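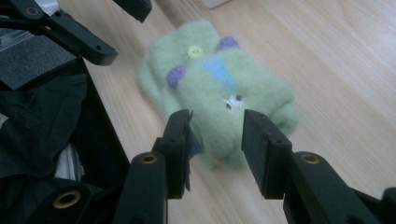

May 27, 2020

Detention records workbook, Berrada case and the others

Spent the morning on the Praster release. They put out another statement last night calling for the reporter from the Drumitby paper to be let go, and it went straight around the usual lists. I don't doubt he is in custody. I do doubt most of the numbers that come with him.

The statement says 3268 people are being held before trial in the district on speech or publication charges. Olaia forwarded it with "can we use this?" in the subject line. My answer for now is no. I went back to the February court roll and counted every open file with a remand order attached, any charge at all, and got 2621. So Praster's figure for one narrow kind of charge is bigger than my figure for all of them. Either the district took in a great many people since February or someone added police cells to prison counts and lost track of transfers. I lean to the second. A person moved from the station to the remand wing shows up in both books until a clerk strikes the first entry, and the clerks are slow.

Asked Praster by email for their source. Got back the same statement as an attachment.

On Berrada himself, what I have on paper:

Charge sheet, one page, two counts (defamation, and "publication likely to cause alarm"). The second count cites a section that was renumbered. Could be a typo. Could be grounds for his lawyer to get it thrown out, which the statement announces as if it had been done already. No ruling in the file.

Bail order, granted with 4 conditions. Three are ordinary. The last asks for a surety who owns land in the district, and I would guess that is the one holding him, though the order doesn't say and neither does anyone else.

Adjournments, 6 so far. Praster says all of them were asked for by the prosecution. The roll has two marked "defense not ready." I'd like to see the hearing notes before we repeat anybody's version.

Zineb Hegazy called after lunch. She has talked to the family and thinks I am being stingy with this one. Her point is that a man locked up over an article is the story and the headcount is a side matter. Fair, but the headcount is what gets quoted, and when the ministry knocks it down they will wave the correction around as if it covered Berrada too. We went through that with Stirkus. Their report was mostly sound and one bad table sank it. She didn't agree, and we left it there.

She also says the family was told he would be moved. Told by whom, she couldn't say. Logged as hearsay, not entered in the sheet.

Changed in the workbook:
- split "held" into police custody and remand, old column kept but locked
- added a column for date of last transfer, mostly blank
- Berrada's row: status "remanded, bail granted, not met"
- took out the Praster total, left a note with the link

Olaia, please don't put the old total back in the draft until I've heard from the registry. If you need a line for the newsletter, use the charge, the bail order and the adjournments, and attribute the rest to Praster by name.

Still to get: hearing notes for the two disputed dates, the text of the renumbered section, and whatever the prison will give us on intake since February. I expect a form letter on that last one.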